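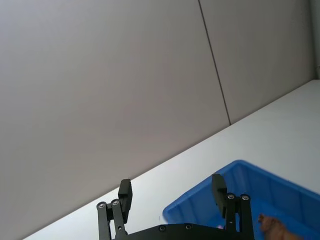
Blue bin, white table, pale grey panels behind.

Packing Corner, Lirnenville
2024-05-28

Welcome to the gallery for our new packing corner! I've wanted a proper spot for sorting parcels since January, when we were still doing it all on the floor of the Altard store (my knees have not forgotten), and I'm so pleased with how it's come together.

The bin is my favourite bit. It's plastic, a really cheerful blue, with a thick rounded rim and shallow ridges down the inside, and it looks fantastic against all that white and grey. Davoud Arabzadeh wanted green. Sorry, Davoud!

The table is matt white and I love how bright it makes everything feel. More pictures to come once the shelves are up in the Bakhtiari room next door.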